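Twin-arm picking kit from Lokeo, anyone got one?
Posted in Small Shop Automation, April 2018

marrowfat
Hello all, hope you're keeping well. We've had the Lokeo two-arm kit going on the long bench, small boxes and bottles mostly, and I'm rather fond of it already.
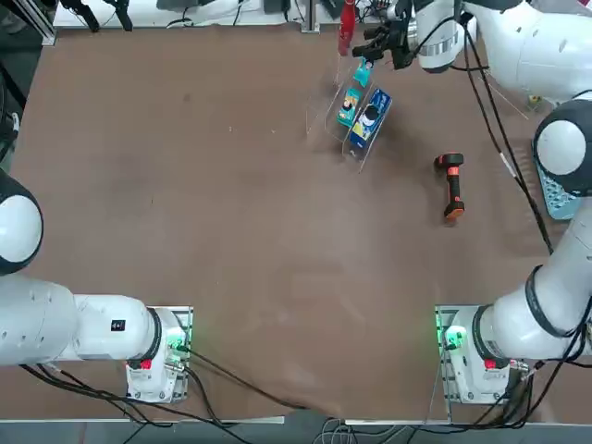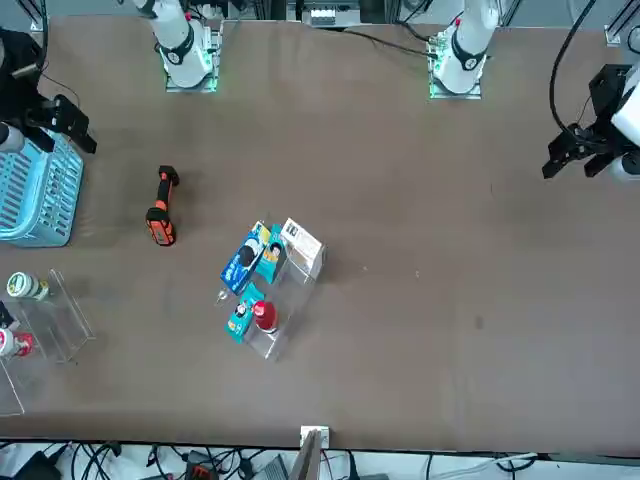

Setting up took us 2 days, with a good deal of tea. It's very gentle with the boxes, but I do wish the manual ran to more than 13 pages!

tinpot_ed
Lovely to hear, but 3040 a year for support is steep, if you ask me. Balex do the same for less.

marrowfat
They do, bless them, and I waited three weeks for a reply!

quillwort
Sorry Ed, I'm with marrowfat. Support is what you're paying for. Does the price hold after July?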